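Vesela Kos has rented out kitchens in Evorham for 11 years, and she says most new tenants ask about the oven first. She would like them to ask about the lease.

"People sign for a year before they have sold one jar," she says. Her own tenants start with 50 hours a month and can change that each September.

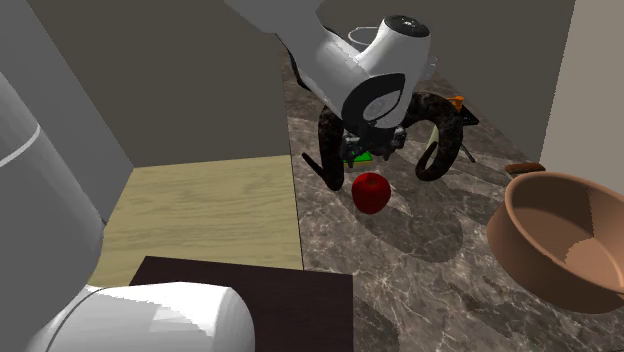

Dušan Stojanović remembers it less kindly, and says the 50 hours were gone by the third week when he was making relish for the Saturday market. He moved up to 97 hours and stayed there.

Kos does not argue. The hours were set when she had four tenants, she says, and the waiting list is now nearly 176 names long. "I should have changed it sooner."
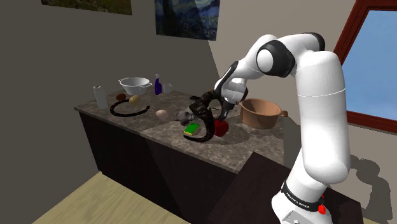
Can two small businesses share one lease? They can if both names are on it and each carries its own insurance. Kos asks for the papers a week before the first shift.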